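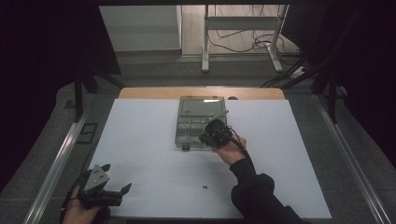
The clear box with small compartments, on the white board.

I started to help at the day center in June, on Mondays, from two in the afternoon. My English was good enough for work but I was afraid it was not good enough for this. At the mission where I wash dishes sometimes they told me that the day center needed people who can sit and listen, and I thought, well, sitting I can do.

The day center is called Fidano House. It is for people who have just moved from the shelter into a room or a small apartment. I did not know before that such a place is needed. I believed, like many people I think, that when a person gets a key, the hard part is over. I wrote something like this on this blog last year and I would like to correct it now.

Arwel Parry got his key in spring, after 19 months in the shelter and before that a long time in his car. He allowed me to write about him and to use his name, and he read this text before I put it here. He changed two sentences. One of them was about his beard.

His apartment is on Pristar Street, on the second floor, over a shop which sells phone covers. The first week he slept on the floor by the door, with his shoes on. He had a bed. The bed was given by the mission and it was a good bed. He told me that the room was too quiet and that he was waiting for somebody to come and tell him to move. In the shelter you hear other people breathing all night, and he had complained about it every morning, and then he missed it.

There were other things also. He had no can opener, and he ate bread for three days before he asked for one. He did not know on which day the trash goes out, and he did not want to ask the neighbors, as he was sure they would know from this question where he came from. A letter came from the electric company and he put it in the closet. When he finally opened it at our table, it said only welcome, and gave his customer number. We laughed a lot, but I understood him very well. When I came to this country I also had a drawer for such letters.

What I do on Mondays is mostly this: letters. Somebody brings an envelope and we read it together. I read slowly because I must, and I have noticed that this is not so bad. Mrs. Takács, who runs the afternoon, reads very fast and she knows all the answers, and people nod at her and later come to me and ask what it was. I do not say this to criticize her. She got a deposit of 1000 dollars back for a woman who had already given up on it, with one phone call, and I could not do that in a year.

I also made mistakes. In my second week I asked a man if he was happy now in his new place. He looked at me for a long time and then he went to get coffee, and he did not come back to my table for a month. Now I ask what he cooked. It is a much better question. He makes a soup with cabbage and smoked sausage, and he has strong opinions about people who put potatoes in it. (I put potatoes in it. I have not told him.)

Arwel goes now two evenings a week to the bakery at Grarkarmont, where he cleans the trays and helps with loading the van. The pay is small. He bought with it a radio, and with the radio on, quietly, he sleeps in the bed. He said I should write also that he still has bad nights, and that on some of them he walks to the shelter and stands on the other side of the street for a while, and then walks home. He did not want to be a story with a nice ribbon on it. This was the second sentence he changed, I had written there something too sweet.

If you live near us and you have kitchen things that you do not use, the day center takes them on Mondays until six. Please, no more mugs, we have a full closet of mugs. Can openers are very welcome, also small pots with a lid, bed sheets and working lamps. You can leave them with whoever is at the front desk.

Next time I will write about the bus pass form, if I manage to understand it myself by then.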